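Protokoll Störungsbesprechung Zelle Tirkavbridge
4. Juli 2025
Leitung: Danjuma Babalola
Anwesend: Zellenteam, Software, Arbeitssicherheit (später dazu)

TOP 1 Vorfall
Sortierlauf Folienbeutel und Rasierer in die Behälter hinten am Tisch. Rechter Arm hat Beutel nicht freigegeben, Greifer meldete aber "offen". Software fuhr weiter zur nächsten Aufnahme, Beutel noch dran. Schutzhalt erst nach 8 Sekunden, zu spät. Niemand verletzt, kein Schaden am Greifer. 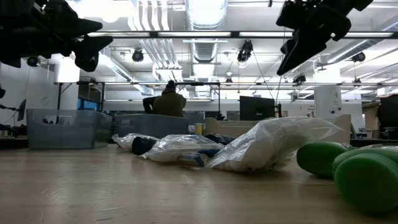 Babalola: Folie bleibt vermutlich an den Fingern haften, statische Aufladung nicht ausgeschlossen. Räsänen (Lieferant Greifer) angefragt, Antwort steht aus. Lichtreflexe auf Folie und Tischplatte erschweren ausserdem die Erkennung, Konfidenz bricht ein. Log liegt auf dem Laufwerk, Ordner Tradier.

TOP 2 Sicherheit
Abstand zu den Plätzen hinter dem Tisch ist Thema. Wer bei laufenden Armen über die Behälter greift, steht im Arbeitsbereich. Bisher nur mündlich geregelt, reicht nicht. Vorschlag Laserscanner von Dultier, Angebot liegt bei 2.000 Euro. Diskusion vertagt bis Masse geklärt sind.

TOP 3 Sofortmassnahmen
- Geschwindigkeit beide Arme auf 60 Prozent, ab sofort
- Nach jeder Ablage Kontrollbild, erst dann nächste Aufnahme
- Eingriff in die Behälter nur bei Halt, quittieren am Pult

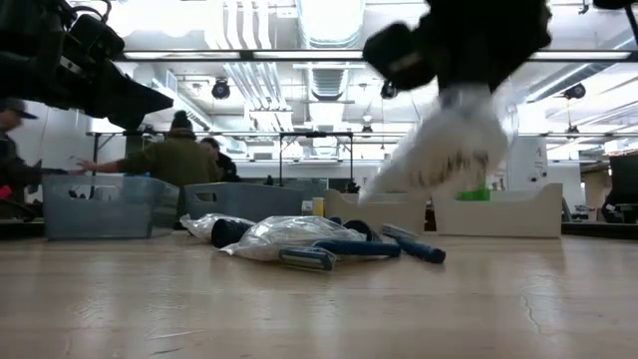

TOP 4 Offen
- Rückmeldung Räsänen: Babalola
- Schwelle Schutzhalt runter auf 2 Sekunden, testen: Software
- Betriebsanweisung schriftlch, noch im Juli: Arbeitssicherheit
- Griffkraft bei dünner Folie neu einmessen, wer?

Nächster Termin nach Rückmeldung Räsänen.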